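Swapping the finger pads on a hand-held gripper

My old pads lasted 92 takes before they started letting go of things, so now I just change them every March and again whenever a slice of toast slides out. It's a 30 minute job, tops!

Back out the small screws on each finger and keep left and right apart. Peel the old pad, wipe the face with alcohol, and press the new one on from the tip down – ribs facing in. Don't touch the square marker while you're there (I smudged one once and tracking went haywire for a whole evening).

Now open the fingers all the way and grab a test shot over your table.

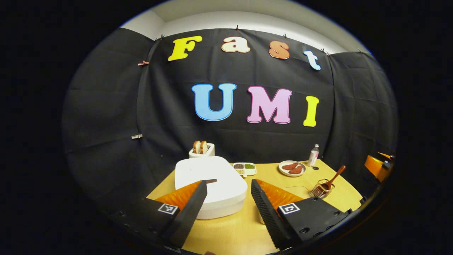 Fingers wide open, orange pads on, both markers in view.

If either marker is hidden, loosen that finger and reseat it. Then open and close it 100 times and check the screws again. I get my pads from Plavden, cut to size, and they come in a bag with way too many spares.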